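Changes to the Operations Planning Course This Term

The second-year course in operations planning has a new shape from December, and several members have written to ask what it means for the study groups they run at work. Most of what follows comes from the course outline that Teodoro Calimlim sent to group leaders, with some notes from the first two evening meetings.

The biggest change is the order of topics. Until now the course began with forecasting and spent four weeks there before anyone looked at a shop floor. Calimlim has moved forecasting to the second half. The opening unit is now on capacity, and it starts with a plain question: how much can this place make in a shift, and what stops it from making more? Students are asked to answer it for their own workplace before they read anything. The answers are handed in at the first meeting and given back at the last one.

The course is still divided into 5 units. They are capacity, scheduling, inventory, forecasting and supplier relations. Quality used to be a unit of its own and is now spread across the others. Some group leaders objected to this in the spring, on the grounds that anything spread across everything tends to get skipped. The compromise is that each unit has one graded exercise on quality, and it can't be swapped for another.

The reader has been rebuilt as well. It runs to 209 pages, a good deal shorter than the old one, and it holds 17 cases. Most are two or three pages long. The long case on Protden stays in, with new figures for the second plant. Protden makes dental trays and small molded parts, and the case follows its move from large monthly batches to weekly ones. Students have tended to like it for the changeover data, which is complete enough to work with by hand.
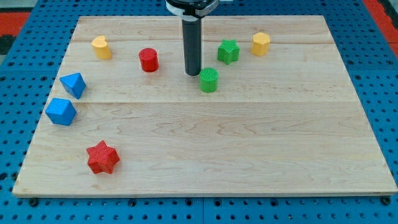
Two cases are new. The first is on Zumari, a maker of canvas bags that ran out of zippers twice in one season while holding nearly a year's supply of thread. It is meant for the inventory unit and works well for a single evening. The second is on Olatunji, a family bakery supplier with one very large customer and over 200 small ones. The question there is whose orders go first when the mixer is down, and the case gives no recommended answer. Leaders should allow more time for it than the outline suggests. The group that tried it in the first round was still talking when the building closed.

The Prandis case has been dropped. It dealt with a warehouse layout that the company has since torn out, and students who looked it up found that the numbers no longer matched. Anyone who still has teaching notes for it is welcome to keep using them, but it will not be on the exam.

Jhun Castillo has taken over the scheduling unit. He spent most of his working life planning production in a furniture plant and has rewritten the exercises with that in mind. There is less on the standard sequencing rules and more on what to do when a rule gives a schedule the supervisors won't follow. His first exercise hands out a week of orders, a list of machine hours and a note from a foreman who wants one job moved up. Students prepare the schedule, then write half a page to the foreman. Castillo grades both parts equally – the half page is where most people lost points last time.

Software use is unchanged. A spreadsheet is enough for every exercise, and no group is expected to buy anything. Leaders who want to show a planning package may do so in the last unit.

Grading is now by exercise and exam only. The attendance mark is gone. Calimlim's outline says that shift workers were losing marks for evenings they could not control, and that their exam results were no worse than anyone else's.

Group leaders can get the new reader from the course office. Old copies of the reader can be used for the Protden case up to the section on the second plant, but the page numbers will be different. Answers to the capacity question should be collected on paper, with the student's name and shift at the top, and kept by the group leader until the final meeting.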